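Birthe Bundgaard has strong feelings about the tops of tables, and she will share them before you have your coat off.

"A table is an invitation," she says, moving my bag to the floor. "You put down a cup, then your keys, and by June you're eating dinner off your knees."

Bundgaard spent 18 years at Nalby, the office furniture people, and now writes a newsletter on tidying called Sirine, after a cat who slept in her in-tray. Her method has 2 rules. Everything on the table must be used that day, and anything without a place gets 30 minutes to find one.

The cup is her usual example. Most households, she says, own a cup that has given up on drinks and gone into storage.

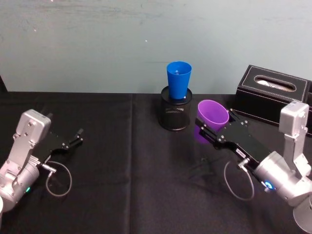
"People stand a cup in the pen holder and call it organized," she says. "Where are the pens? In the drawer with the batteries. Don't get me started on tissue boxes."

I get her started on tissue boxes. They belong on a shelf, apparently, and a leather cover doesn't earn them an exception. Her business partner, Þórey Briem, keeps hers on the table and has been spoken to.

On cloths, Bundgaard is softer. She likes a black one, pulled right to the edges, and can live with a crease. "Ironing a tablecloth is what you do when you're avoiding the garage," she says.

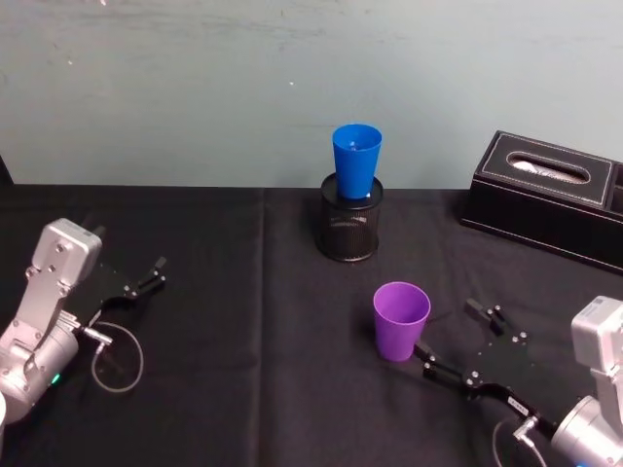 The wall behind a table gets the same mercy. Scuffs are fine, and a pale gray-green forgives most of them. She once repainted a dining room in Plukville over a single mark, and had a new one within 20 minutes, from the ladder.

Does her own table pass? She looks at it for a while. It holds my recorder, her glasses, a stapler and half a sandwich.

"The sandwich is in use," she says, and picks it up.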